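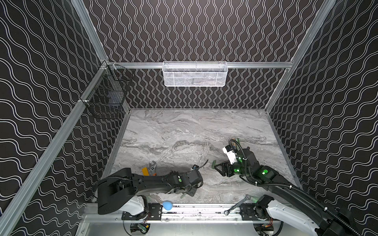 The queue page is lying to people again, according to the first message in the box office inbox this morning: it told a buyer she was 32nd in line, then let her in to find the seats gone. Her complaint is fair and I have copied it into the log.

2026-01-10

Notes on the on-sale test for the Lammers show at Skodton. Ticketing runs on Sendwood, queue page by Grondent, same set-up as the November run.

Opened at 10 am. 2,763 people were waiting when the doors opened. We let in 64 at a time, which is what we agreed last week. Front blocks went first, as expected. Side balcony was slow until the fan club posted the link again, then it went too.

Fault 1. The place number is worked out when the page loads and isn't refreshed if the phone goes to sleep. On waking, it shows the old number until the next check. I got this three times out of four on my own phone, none on the desktop. The complaint above fits it, though I can't prove it from her message alone.

Fault 2. Seats held in baskets count as sold on the seat map. Hold time is 10 minutes. People see a full map, leave, and post that it has sold out. Then the baskets lapse and the seats come back with hardly anyone left to buy them. The fan forum had "all gone" up while we still had a fair part of the upper tier. I rang the front desk and asked them to stop repeating it.

Tried a shorter hold on the test copy. Quicker turnover, but two of my test purchases failed at the bank check because the card app was slow. Don't want that on a live sale. Put it back.

Changed on the test copy only:
- held seats now show in grey with the words "in someone's basket"
- place number checks again as soon as the page wakes
- "sold out" only comes up when baskets are empty as well

The grey is too close to the colour of the restricted view seats. Needs another colour, ask design. Wording is a bit long for small screens and wraps badly on mine.

Meet-and-greet tickets are a separate matter. They sit in their own pool and the limit of one each did not hold when a buyer opened a second tab. Found two orders like that. Have not cancelled them, the promoter should decide. Emailed, no answer yet.

Still to do: run the sleep test on an older phone, get the entry log from Grondent (theirs has the wake times, ours doesn't), reply to the buyer, check whether the returns go back on general sale or to the waiting list. The Sendwood help page says one thing and the settings screen says the other.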